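Petchrat Puts the Paper Passport Back on the Trail

October 2020

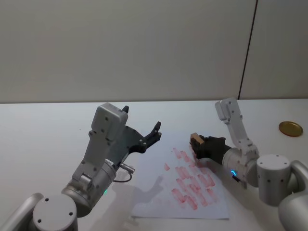

I've been writing about small-town tourism for long enough to be suspicious of anything called a "visitor engagement program," so I was pretty grumpy when the Petchrat visitor office announced one back in June. Then I read the thing, and it's a stamp card! You pick up a folded card at the ferry landing, you walk the Petchrat lakeshore trail, and you collect a stamp at each of the five stops along the way. No app, no login, no battery at two percent when you're trying to find the path back. I've always had a soft spot for this stuff, and a sheet of white paper covered in red stamp marks still does more for me than any badge on a phone. My own card from the summer is on the fridge, a little greasy at one corner, and I'm two stamps short because I got distracted by lunch.

The news this week is that the card is staying. The office had only planned a summer trial, but Romana Michalík, who runs visitor services there, told me they've now got funding to keep it going through next fall. They handed out 1407 cards over the trial, and 570 came back with every stop filled in. I asked her if that was good. "I'd have been happy with half that," she said, and then she wanted to talk about ink for a while, which I enjoyed more than I expected to.

The money is coming partly from Gisen, the company that operates the ferry, and partly from the town. In return, Gisen gets its landing listed as the official start of the trail. That's ruffled some feathers at the other end of the lake, where Evaristo Marras has a guesthouse and has spent years telling people to start from his side (the light's better in the morning, he says, and the climb is gentler). He's got a point about the climb. Under the new setup you can still walk it either way, but you'll have to get your card from him or from the bakery next door, and both of them say they'll have a stack by the door.

What I like best is where people ended up spending their time. The office asked everyone who turned in a full card to write down how long they'd stayed, and plenty of folks who came planning on a day trip wound up booking a night. That's what every lake town has been chasing this year, with the tour buses gone and most visitors driving in from a couple of hours away. Hoi-yan Ng has the kayak shop near the third stop, and she told me she had more walk-ins this summer than she had any right to expect. She also had to put out a second bench because people kept sitting on her boats.

Not everybody's sold. Siu-fong Ko, who guides birding walks out at the marsh, would like to see the fourth stop moved. It sits right at the edge of the reeds, and on busy mornings there was a line of people waiting for the stamp and talking at full volume – not great if you've paid to hear a bittern. Michalík says they're looking at shifting it up the hill to the old pump house before spring. I'd vote for that. The pump house has shade, and there's room for a bike rack.

There's also a plan for a winter card with a shorter loop, just the stops you can reach on cleared paths. The design is by Ngan-ling Yip, who drew the summer one too, and I got a peek at her sketches. There's a heron in a scarf. I'm told the scarf is still under discussion, but I'm firmly for it.

Kodeck, the regional booking site, had pitched the town on a phone version of the card with location check-ins, and for now that's on the shelf. Michalík wouldn't rule it out for later. Cell service on the north shore is so spotty that I can't see it working out there anyway – I lost my signal just past the landing and didn't get it back until the parking lot.

If you've still got a summer card that isn't finished, hang on to it. The office will honor the old ones next year, and a full card gets you a free return trip on the ferry or a slice of plum cake at Fustus, the café by the landing. I'd take the cake. Winter cards should be at the landing by the time the summer boat schedule ends, and they're free, though there's a donation jar next to them for trail repairs.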